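Jeu de données Tramus-Pupitre – fiche descriptive

Version 4
Responsable des données : Abla Fakhoury
Simulation et commande du bras : Zaid Khasawneh
Site : atelier de Durnurmont

Résumé

Tramus-Pupitre regroupe les épisodes simulés préparés pour la journée portes ouvertes de l'atelier de Durnurmont, le 27 mai 2018, et ceux que les visiteurs ont déclenchés pendant la démonstration. Un bras articulé muni d'une pince manipule les organes d'un pupitre de commande : interrupteur à bascule, levier de cycle, sélecteur de mode, sélecteur de programme. Les épisodes sont produits par le simulateur Sastis. Aucune donnée ne provient d'un robot physique.

Le jeu contient 1176 épisodes, dont 300 issus de la journée elle-même. Les autres ont été calculés avant l'ouverture, avec la même scène et les mêmes réglages de contact.

Contexte de la démonstration

La démonstration se tenait dans la salle de formation, sur deux postes. Le premier affichait le simulateur en temps réel. Le second servait à choisir une consigne dans un menu : amener le sélecteur sur un programme donné, placer le levier sur une position, basculer l'interrupteur, ou enchaîner plusieurs de ces actions. Le visiteur validait, le planificateur calculait une trajectoire et le bras l'exécutait à l'écran.

Le passage d'un groupe était prévu en deux temps : présentation du pupitre et des consignes par Abla Fakhoury, puis essais libres. Les essais libres ont pris du retard dès la fin de matinée et le dernier groupe n'a disposé que du menu réduit (consignes simples, sans enchaînement). Ces épisodes portent la valeur « reduit » dans le champ menu.

Les questions posées le plus souvent concernaient la vitesse du bras, volontairement limitée, et le calcul de la force exercée sur le levier. Une note sur le modèle de contact a été rédigée à la suite de la visite ; elle se trouve dans le dossier docs.

Contenu de l'archive

episodes/ – un sous-dossier par épisode, numérotation continue
rendus/ – images de synthèse, une vue fixe par épisode
scene/ – géométrie du pupitre, de la table et du local
docs/ – note sur le contact, liste des consignes, journal des modifications
index.csv – table générale, une ligne par épisode

Chaque sous-dossier d'épisode comprend les positions articulaires, les consignes envoyées à la pince, l'état des organes du pupitre à chaque pas et un fichier texte donnant la consigne telle que le visiteur l'a lue à l'écran.

Champs de index.csv

id : identifiant de l'épisode
origine : « preparation » ou « visite »
menu : « complet » ou « reduit »
consigne : texte de la consigne, en français
organe : premier organe manipulé
etat_initial, etat_final : états codés, voir docs
resultat : « atteint », « manque » ou « interrompu »
pas : nombre de pas de simulation

Un épisode est limité à 600 pas. Au-delà, il est arrêté et classé « interrompu », même si l'organe visé a été déplacé entre-temps. Ce choix est discutable pour les enchaînements longs ; il a été conservé pour rester compatible avec la version précédente.

Conventions

Les étiquettes du pupitre sont en anglais et n'ont pas été traduites dans la scène. Les consignes en français reprennent les libellés en majuscules : « placer le levier sur CYCLE », « régler PROGRAM sur P2 ». Les angles sont en radians, les longueurs en mètres. Le repère de référence est celui de l'embase du bras ; la transformation vers le repère du pupitre figure dans le dossier scene.

L'état du sélecteur de programme est codé par un entier. Une position intermédiaire, entre deux crans, est codée -1. Elle ne compte jamais comme un objectif atteint.

Rendus

Les images de rendus/ sont calculées avec un éclairage unique et des ombres activées. Elles servent au contrôle visuel des épisodes et à l'illustration ; elles n'ont pas été utilisées pour la planification, qui lit directement l'état du simulateur.
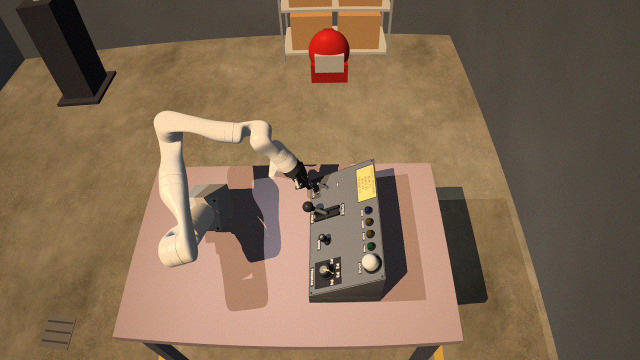 Figure 1 – Rendu de la scène : pince près de l'interrupteur à bascule, sélecteur PROGRAM orienté vers P3.

La vue est prise du côté de la table, en plongée. Sous cet angle, la pince masque une partie des petites étiquettes lorsqu'elle travaille au fond du pupitre. Pour connaître l'état d'un organe masqué, se reporter aux fichiers d'état.

Limites connues

– Le pupitre occupe toujours la même place par rapport au bras. Un modèle entraîné sur ce seul jeu ne doit pas être évalué sur une autre implantation sans adaptation.
– Les consignes de la journée sont déséquilibrées : les visiteurs ont nettement préféré le levier et le sélecteur de programme. Le sélecteur de mode est peu représenté dans la partie « visite ».
– Le frottement du levier a été réglé à la main par Zaid Khasawneh. Il n'a pas été comparé à une mesure.
– Quelques épisodes commencent avec la pince déjà proche de l'organe visé, le bras n'ayant pas été ramené en position de repos entre deux visiteurs. Ils sont conservés. Le champ etat_initial ne permet pas de les repérer ; il faut lire les positions articulaires du premier pas.
– L'horodatage du second poste était décalé. Seul l'ordre des épisodes est fiable.

Données personnelles

Aucun nom, aucune voix et aucune image de visiteur n'ont été enregistrés. Les consignes proviennent d'un menu fermé, sans saisie libre.

Utilisation

Décompresser l'archive, puis lire index.csv (séparateur point-virgule, encodage UTF-8). Le script Darwish, fourni à la racine, rejoue un épisode à partir de son identifiant et signale tout écart entre l'état recalculé et l'état enregistré. Il nécessite la version de Sastis indiquée dans docs ; avec une version plus ancienne, les contacts du levier divergent et le rejeu s'arrête.

Modifications

Version 4 : ajout du champ menu, correction des consignes mal accentuées, suppression des doublons de la partie « preparation ».
Version 3 : ajout des rendus.

Une révision est prévue en septembre, avec un second placement du pupitre. Les erreurs d'étiquetage sont à signaler à Abla Fakhoury en joignant l'identifiant de l'épisode et la ligne correspondante de index.csv.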